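Tableware and Coffee Storage: Frequently Asked Questions
April | By Akua Yakubu, Ukbridge Visitor Kitchens

Which mugs may guests use?
Guests may use any mug on the open shelf. Red ceramic mugs with white interiors are kept for hot drinks only and should be returned to the same shelf after washing.

May coffee beans be kept in a glass cup?
Yes, for the day's use. Beans left in an open cup lose their aroma, and any remainder should go back into a sealed jar by evening.

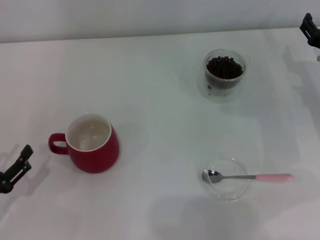

Reading time: 1 minute

Can the double-walled glasses go in the dishwasher?
They should be washed by hand – a chip at the rim may let water in between the walls.

How should the white tables be cleaned?
Please use a damp cloth and mild soap. Scouring pads are not permitted.

How many mugs may be reserved for an event?
Up to 50 per booking. Larger requests are handled by Selorm Bawa.

814 views | 2 comments
Contact: Ukbridge Visitor Kitchens, Front Office | © Ukbridge | Back to top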